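Home | About us | What we do | The shop | Jobs | Contact

Print this page | E-mail this page

About Us: How we got here, and the day the left arm let go

Hi! I'm Cyprian Kołodziej, and I started Zeltau in the back half of a building that used to sell carpet. We teach pairs of robot arms to do small fiddly jobs with their grippers, mostly picking things up, passing them across and setting them down again. Our customers are small manufacturers and a few labs. If you've ever tried to hand somebody a wine glass while you were both wearing mittens, you have a pretty good idea of what our days are like.

Most company pages have a paragraph at this point on passion and excellence. I wrote one of those, my sister read it, and she asked me if I'd been ill. So I'm going to tell you about a fault instead, since it's the thing visitors ask me about most and it shaped pretty much everything in how we work now.

What happened

It was July, our second summer, and we had a demo coming up for Gourlay, who make display fittings for stores. They wanted to see a handover: one arm lifts a glass tube, the other takes it, the first lets go. We'd been running that motion for weeks. The log for that cell showed 598 clean handovers, and I was feeling very good about myself (this should have been a warning).

On the next one, the left arm lifted the tube, swung it to the middle, and went limp. I mean completely limp, elbow first, like someone falling asleep on a bus. The right arm was still doing exactly what it had been told, so it kept coming forward to take a tube that had dropped out from under it. I was leaning in with my sleeve rolled up, getting ready to move a stand out of the way. The left arm came down on the back of my hand and pinned it against the table. The tube broke. I got two stitches and a bruise the color of an eggplant, and I said some things my mother wouldn't have enjoyed.

I hit the stop button with my other hand. It worked fine for the right arm. For the left arm it made no difference at all, because that arm had already lost its power. That bothered me more than the hand did, if you want to know. We had spent all our worry on an arm that moves when it shouldn't, and hardly any on an arm that stops holding itself up.

What we found

The first thing I blamed was the software, naturally, as I hadn't written that part. We spent 4 days reading code and it was all fine. Then we started wiggling cables, and the left arm dropped again on the third wiggle.

A power lead had worked partly loose inside its connector down by the base. Every time the arm reached to the middle of the table, the cable bundle tugged on it a tiny bit. Do that often enough and the contact gets poor, the voltage dips, and the motor drivers shut themselves off to protect themselves. Which is good for the drivers! Not so great for whoever is underneath.

The embarrassing part was that we'd had hints. When we went back through the logs there were little voltage dips going back almost two weeks, each one too short to trip anything. We were recording them and never looking at them. I still get a bit hot in the face typing that.

What we changed

We called Gourlay and told them the whole story before we rescheduled. I figured we'd lose the job. They asked a lot of questions, took our notes away with them, and came back for the demo a few weeks later, and we still work for them now.

After that we went through the cells one by one. Cables now get clamped to the structure before they reach a connector, with enough slack for the full reach of the arm plus some extra. A voltage dip of any length pauses both arms, and they stay paused until a person has looked at the wiring and signed the sheet. If one arm drops out, the other one freezes where it is and doesn't go hunting for its partner. It took us most of a month to get that last bit right, and Flarnia, who build our controller boxes, were very patient with me on the phone.

We also changed what people do, which was harder. Hands stay out of the space under a raised arm, powered or not. If you need to move something on the table, you park both arms first, low and resting. It takes longer and everyone grumbled, me included. New people hear the story of my hand on their first morning and then they get to pull on a set of dead arms and feel how heavy they are. I think that does more than any sign on the wall.

Once a week we do what we call the drop test. Somebody cuts power to one arm on purpose, with soft stuff on the table, and we watch what the other one does. We've now run more than 4,000 handovers under the new rules. We've had pauses, plenty of them, and a couple turned out to be real loose connectors. No more pinned hands.

One of our handover cells, with glass and gold-colored display pieces on the marble.

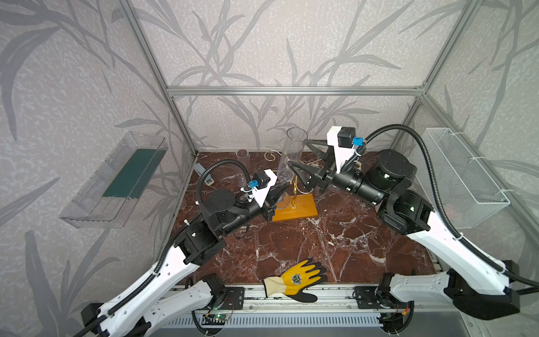
Two arms, one work surface, and a glove up front.

Working with us

We're a small shop and we like it that way. Most jobs start with you mailing us a box of the parts you want handled, including the ugly ones and the ones that came out wrong. Fedwood sent us a crate of curtain hooks so tangled that it took me an afternoon to get the first one free, and that crate taught our grippers more than the neat samples ever did.

We'll tell you if your part is a bad fit for this kind of work. Very floppy things still give us trouble, and so does anything greasy. If you come by, you're welcome to watch the arms run from behind the line on the floor, and if it's drop test day you can be the one who cuts the power. Wear closed shoes, please. And bring your own coffee if you're picky, our machine is on its last legs and I'm not allowed to fix it.

Filed under: Our Story, Safety, Things That Broke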